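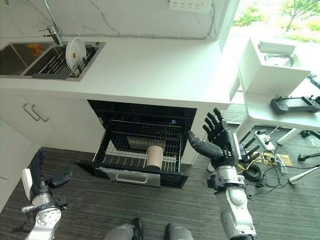 4. Puesta en marcha de la iluminación del vestíbulo

Este apartado explica cómo configurar el controlador Lenus en vestíbulos, bares y salones de hotel equipados con paneles retroiluminados Barta. Los paneles deben estar ya fijados y cableados según el apartado 3.

4.1 Antes de empezar

Compruebe que dispone de lo siguiente:
– el plano de zonas entregado por el estudio de interiorismo
– la llave de servicio del armario Lenus
– un ordenador portátil con la aplicación Gestard instalada

PRECAUCIÓN: corte la alimentación general del armario antes de abrir la tapa de bornes. Los condensadores de la fuente tardan 10 minutos en descargarse.

4.2 Conexión de los paneles

1. Abra la tapa inferior del armario con la llave de servicio.
2. Conecte cada línea de paneles a una salida. El controlador admite hasta 16 salidas, numeradas de izquierda a derecha.
3. Respete la polaridad indicada en el borne. Una línea invertida no se enciende, pero tampoco se daña.
4. No supere los 50 metros de cable entre el armario y el último panel de la línea.
5. Cierre la tapa y restablezca la alimentación. El piloto frontal parpadea en verde mientras el controlador busca las líneas y queda fijo al terminar.

Nota: si el piloto pasa a ámbar, alguna salida tiene una carga mayor de la permitida. Consulte la tabla de avisos del apartado 7.

4.3 Asignación de zonas

1. Abra Gestard y seleccione «Nueva instalación».
2. Escriba el nombre del espacio tal como figura en el plano (por ejemplo, «Ultmont – vestíbulo principal»).
3. Pulse «Identificar». Las líneas se encienden una tras otra, en el orden de las salidas.
4. Arrastre cada línea a su zona: recepción, barra, zona de espera o circulación.
5. Pulse «Guardar en el controlador». Si cierra la aplicación sin guardar, la asignación se pierde.

Una misma línea no puede pertenecer a dos zonas. Cuando la barra comparta pared con la zona de espera, asigne el frente retroiluminado a la barra.

4.4 Ajuste de escenas

El controlador se entrega con tres escenas: día, tarde y noche. Para modificarlas:

1. Seleccione la zona y después la escena.
2. Ajuste la intensidad con el cursor. En piedra translúcida conviene hacerlo de noche y con el resto del alumbrado encendido, porque la luz natural oculta las manchas y las juntas.
3. Fije la hora de inicio y el tiempo de transición.
4. Repita el proceso en las demás zonas y guarde.

PRECAUCIÓN: no deje paneles al máximo de intensidad de forma continua detrás de ónix o alabastro encolados. El calor puede amarillear el adhesivo.

4.5 Mantenimiento

Limpie las rejillas del armario cada 1.000 horas de funcionamiento. Gestard muestra el contador en la pestaña «Estado». Use un cepillo seco y no aplique aire comprimido hacia el interior.

Si sustituye un panel, repita los pasos 3 a 5 del apartado 4.3.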